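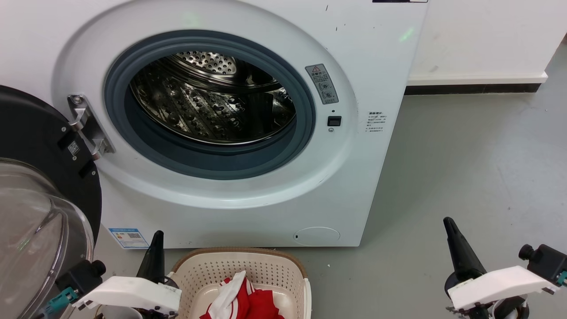

Front loader, door open.

Dye notebook - Bratby wool, second bath
June, entry by the dye bench
Filed under: Natural dyes / Bench notes

Weld again, on the Bratby two-ply. Mordanted overnight in alum, then into the pot with the chopped tops. Held it under a simmer for 2 hours. The Clirkton tap water is hard, so no chalk added this time. Good clear yellow, a shade greener than the Bresdale batch.

Weights: 800 g dry wool, same of weld. Split into 7 skeins, ties left loose. One tie slipped and that skein has a pale band near the knot. Keep it for the iron test.
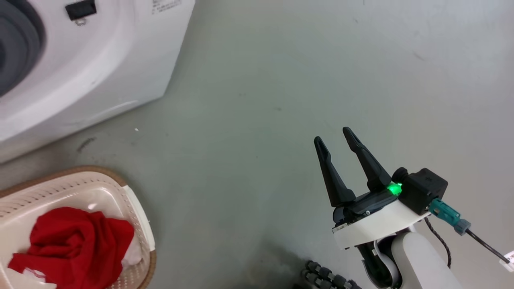

Rinsing took longer than I wanted. Three changes by hand, each left to cool to the same temperature as the wool, and the last was still faintly yellow. No spin for this yarn - the previous lot came out hairy. Rolled in towels and hung on the rail by the back window.

Pap sample card: cut a short length from each skein and label before they dry, or they get mixed up again. Half of each length goes under foil for the light test.

To do: strain the old bath and try it on cotton at 98 degrees. Order more alum. Scrub the big pot.

Contact the workshop | © Clirkton Dye Workshop | Back to top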